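Jirkico publishes upkeep schedule for tabletop gripper cell at Brirham

BRIRHAM, March – Jirkico has released the set-up and upkeep schedule for its two-finger handling cell at the Brirham workshop. The schedule replaces the start-up notes issued with the cell and applies to all arms fitted with the Skevorley wrist bracket.

The cell consists of one bench-mounted arm, a parallel gripper with black angled fingertips, and a small camera fixed at the wrist. It is used for pick trials on soft goods, where fingertip alignment has a direct effect on grasp quality. Under the new schedule, fingertips are inspected every 200 cycles and replaced in pairs at 1000.

Wrist camera check

The camera is checked at the start of each shift with the gripper open and a soft test item on the table. Both fingertips must show at the bottom of the view and reach much the same height, with clear tabletop between them. A difference in height is treated as a bracket fault first and a camera fault second. The operator loosens the bracket, reseats it against the locating face and repeats the check before any motion program is run.
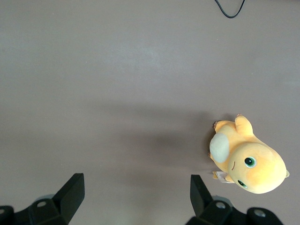 Fingertip replacement

The arm is parked and isolated before work begins. Both fingertip plates are removed, the mounting faces are wiped with a dry cloth, and new plates are fitted with the angled faces inward. Screws are tightened in two passes. The gripper is then opened and closed 10 times at low speed, and the camera check is repeated.

Worn plates are tagged with the cycle count and kept for measurement. Plates are not to be swapped from left to right to extend their life.

Table and cabling

The tabletop is cleaned with a neutral, non-gloss product. Polish is not permitted, as glare affects the camera's exposure. Overhead lighting stays at its commissioned setting. Loose cable is to be kept outside the pick area, and the full cable run is inspected every seven days for wear at the clamps.

Availability

The schedule is supplied in print and as a file with each new cell. Existing operators can request a copy from the Jirkico service desk. Replacement fingertip plates and bracket screws are stocked by Karppinen and sold as a single kit. Labour for the first fitting is included where the cell remains under its service agreement.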